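Bulk food stores in Aranda move to sale by net weight

Shops in the Aranda district that sell flour, rice, beans and other dry goods from open bins will have to charge by net weight at every counter, under a change to the district's retail measures code that takes effect in August. The change ends the practice of pricing by the scoop, which has been permitted for dry goods under a exemption written when most small stores had no certified scale.

The exemption allowed a store to post a price per scoop if the scoop's stated volume was shown on the bin. Under the revised text, volume may still be used to portion goods, but the price has to be calculated from a weight taken on a sealed and inspected scale, with the weight of the bag or jar subtracted. The posted price must be given per pound or per kilogram, in figures a customer can read from the front of the bin.

The district measures office inspected 32 stores before drafting the change. In 31 of them, inspectors found at least one product where repeated scoops of the same item, filled by the same clerk, differed in weight by more than the tolerance allowed for packaged goods. The office took 2,535 individual weighings in all. Its report does not name the stores and says no penalties were issued.

According to the report, the main source of error was the fill and not the size of the scoop. A scoop leveled with a straight edge gave fairly consistent results for rice and sugar. A heaped scoop did not, and the result got worse with fine powders, which settle in the bin over the course of a day. Flour taken from the bottom of a full bin in the late afternoon was consistently heavier per scoop than flour taken from the top in the morning. Rolled oats and dried fruit showed the widest spread, the first because the flakes trap air and the second because the pieces stick together.
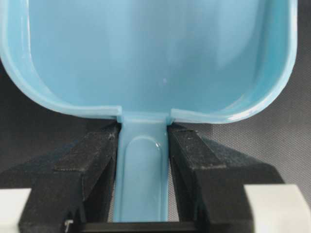
Tadeo Farías said the report matched what he had seen at his own counter, where two clerks filling the same order could end up a good handful apart. He said he supported weighing but wanted the office to publish the inspection schedule early, so that stores would not be waiting on a scale seal with the bins full and no legal way to sell from them.

The office says it will inspect scales in the order in which applications arrive. A store that has applied but has not been inspected by the effective date may continue to sell under the old rule until the inspector's visit, provided a copy of the application is kept at the register. Stores that have not applied will be limited to prepacked goods.

The scale requirements are set out in an annex. A counter scale must have a display visible to both the clerk and the customer, a zero indicator, and a tare function that clears when the load is removed. Divisions may be no larger than 5 grams for goods sold in amounts under a kilogram. Hanging scales are not accepted for bin goods, although they remain legal for produce. A scale that has been moved to a different counter has to be leveled again but does not need a new seal unless the housing has been opened.

Tare is covered in more detail than in the previous code. Where the store supplies the bags, it may program a fixed tare for each bag size, and the value has to be checked whenever a new lot of bags is delivered. Where customers bring their own jars, the empty jar must be weighed first and the value either written on the jar or entered directly. The code allows rounding of the tare upward only — that is, in the customer's favor.

Two stores, Wiris and Priltari, have been selling by net weight on a trial basis. Lucía Palacios, the buyer at Wiris, said the switch had added time to each sale at first, mainly while clerks learned the product codes. She said the store had since put printed codes on the bin lids and now asks customers to note the code on the bag. Priltari took a different route and placed a second scale beside the bins, for customers to check the amount before going to the register. That scale does not set the price and carries a label saying so.

The revised code does not set rules for the shape, material or size of serving tools. An early draft would have required a volume marking on every scoop, but the requirement was dropped once volume no longer had any bearing on price. General hygiene rules continue to apply. Serving tools have to be washable and kept off the floor, and a tool used for nuts, sesame or wheat flour may not be used in another bin.

Ritu Kanaujia, who drafted the annex, said the office had received several questions about spices sold in very small amounts. Those sales require a scale with divisions of 1 gram or finer. A store that does not want to buy a second scale may weigh spices out ahead of time and sell them as packed goods, with the net weight and the packing date on the label.

Application forms are available at the measures office counter in Aranda until 4 p.m. The form asks for the scale's make, capacity and serial number, along with a sketch of the counter showing where the display faces. Stores with more than one scale need a separate form for each. There is no fee for the first inspection, and a repeat visit is charged at the standard rate.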